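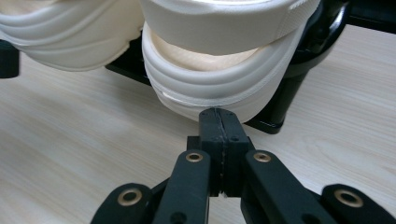

Mendunell hand-held gripper with the fingertips closed, up against the sole of a white trainer.

Mendunell hand-held gripper, for recording demonstrations

In stock. Sent out from the Cananside workshop, normally within two working days of your order.

I make these for people who are teaching a robot to do something with its hands and would like to show it, over and over, without having the robot in the room. You hold the Mendunell, you do the job with it, and the camera on top records what the fingertips were up to. Do that enough times and you've got a set of examples to train on. If you've been doing the same thing by steering an arm about with a joystick you'll know why I got fed up and started sawing bits of plastic instead!

It began as a tool for my own use. I was working on a shoe task (picking up, setting down, pushing on to a display stand, that sort of thing) and needed 200 good demonstrations before the model was worth looking at. With the arm I was managing a handful before lunch and a sore neck after it. The first hand-held one I built was ugly and the trigger pinched, but I had my 200 by Saturday teatime. Then people started asking to borrow it, and then they stopped bringing it back, so now there's a page and a price.

What you get

The gripper itself, built up and tested
Camera mount and camera, already lined up with the fingertips
One pair of plain hard fingertips, fitted
One pair of soft fingertips, in the bag
Wrist strap
Hex key for the fingertip screws
USB cable, the long one
A card of printed tags for the calibration step
A small tube of grease (you won't need it for ages)

The robot-side version of the gripper is sold separately, and so are stands and spare links. Have a look further down.

How it's put together

The two fingertips are carried on pairs of black arms, an inner and an outer on each side, so they stay square to one another as they open and close. I tried a plain hinge first, like a pair of tongs, and it was no good for flat things, as the tips met at a different angle depending on how thick the object was. A model can learn its way around that, I suppose, but I'd much prefer it spent its effort on something useful.

Every pivot has a bushing pressed into it. They're the brass-coloured rings you'll notice on the arms. Early ones ran plastic on plastic and by the end of a long week there was enough play in them to see the tips wander, and wander differently when opening and closing, and that sort of thing gets into your data and sits there quietly being a nuisance. The bushings put the price up a bit. I wouldn't go back.

The fingertips are flat on the end as well as on the gripping faces. That's on purpose. A surprising amount of handling is shoving, nudging and propping up, with the tips shut together and used like one blunt finger. With a shoe I do it all the time: closed tips under the sole to lift or steady it, then back off and open up for the next bit. Rounded ends slid about on a chunky sole, especially one with ridges.

They come off with the screws in the fingertip blocks. Swapping a pair takes a minute or so once you've done it once, and the first time you'll drop a screw, everybody does. Do it over a tray.

The finish is matt black all over, apart from the rings. Shiny parts bounce light back into the lens and you end up with bright flecks wandering over the recording. The edges do rub a little grey with use. It doesn't hurt anything, and if yours comes back for a service I'll leave them as they are unless you ask.

Recording with it

Plug in, press the thumb button, wait for the beep, do the task, press again. That's one episode. Each one gets saved as its own folder with the video, the motion and how far open the tips were at every moment. The beep can be turned off if you share an office – please think of the people you share it with, I had to learn this one the hard way.

Storage on the unit is good for 600 short episodes before it wants emptying. It'll warn you at 50 left and then stop cleanly when it's full, and it won't write over the old ones.

A few things I've picked up that aren't in the manual yet:

Start and finish each episode with the gripper well clear of the object. If you begin with the tips already touching, the model never learns how to get there.

Move at the speed your robot can manage. It's very tempting to go quickly, because your own hand is marvellous, but a demonstration the arm can't follow is just a nice film of you being clever.

Keep your fluffed attempts in a separate folder. I used to delete mine. Then I wanted some examples of recovering from a bad grip and had to go and fluff a load deliberately, and pretend fluffs look nothing like real ones.

Change things between episodes. Shift the stand a bit, turn the shoes round, move the lamp. My very first set was all done with everything lined up with the grain of the table (I like things neat) and the policy fell to pieces the moment I put a shoe down crooked. I re-did 33 of them with the layout mucked about and it did more good than all the tidy ones together.

And have a break. Your wrist goes before your concentration does. I do batches and get up for tea between them.

Working with shoes

I get asked about shoes more than anything, I think because they're such a rotten object. They're soft in one place and hard in another, they have a big hole in the top, and they come in pairs that are mirror images of each other. White ones on pale wood are harder again, as there's not much contrast to go on, and I'd suggest recording some like that early on if your robot will ever have to deal with it. Don't leave the awkward combinations to the end when you're tired.

A black stand helps, I find. You get a nice clear edge between shoe and holder. It does mean black gripper against black stand now and then, and I was worried about that, but on my own sets it hasn't been a bother so long as there's decent light from above. A soft overhead light is what I use. Side light throws long shadows from the arms across whatever you're handling.

For gripping by the collar or tongue, put the soft tips on. For soles, pushing, and anything where you want a definite stop, use the hard ones. Don't mix one of each unless you're going to do precisely the same on the robot.

Will it fit my arm?

The robot-side gripper uses the same links, the same fingertips and the same camera position, so what the model sees in training is what it sees when it's running. The only thing that changes is a motor where your fingers were. I stock mounting plates for the common small arms and can cut others if you send me a drawing of the bolt pattern. A proper drawing please, with measurements. I've been sent some lovely photographs of flanges and they're no use to me at all.

If you've already got a different gripper on your arm and want to use Mendunell recordings with it, it can be done if the fingers are close in shape and you're happy doing some work on the camera side. I'd rather you wrote first and told me what you've got than bought one and found out.

Software

The recording format is the Pranov one, plain folders and plain files, and the reader is included. I didn't invent the format, I just liked it. There's a converter in the download for the other usual layouts. It runs on Linux and I've had it going on a Mac, though I can't promise to help much if yours sulks. Nothing is sent anywhere, it all stays on your own machine.

Calibration uses the card of tags. Lay it flat, wave the gripper over it slowly, let the program think. Do it again whenever you've changed the fingertips or given the camera a knock. It saves a little file next to your episodes so you can tell later which calibration went with which.

Looking after it

Wipe it down with a barely damp cloth. Keep solvents off the fingertips. A dot of grease on each bushing every few months if you use it daily, and wipe off whatever squeezes out or it'll collect fluff. If the trigger starts to feel gritty, stop and clean it before you carry on, as the opening measurement is taken from the same linkage and grit will put steps in it.

Spares and extras

Fingertips, hard, pair
Fingertips, soft, pair
Blank fingertips for making your own, pair
Inner arms, pair, bushings fitted
Outer arms, pair, bushings fitted
Bushing set with the pressing tool
Weerasinghe shoe stand, black, single or double
Tag card, spare
Robot-side gripper (tell me which arm)

The Weerasinghe stands are made by a small firm a few doors down from me and I just sell them on. They've a good heavy base and stay where they're put when you push against them.

Ordering, repairs and returns

Labs and colleges can order on account, everyone else pays when ordering. If you want several at once, drop me a line first, because I build in small batches and the September one usually goes quickly with the new term.

Anything that breaks in the first year through ordinary use I mend free, including postage back to you. Dropping it down the stairs isn't ordinary use, but send it anyway and I'll only charge for the parts. You can return an unused one within a month. If you've recorded on it, please take your episodes off before you post it, as I wipe the storage before doing anything else and I can't get them back for you.

Questions to the workshop address on the contact page. I answer in the evenings mostly, after the bench is cleared.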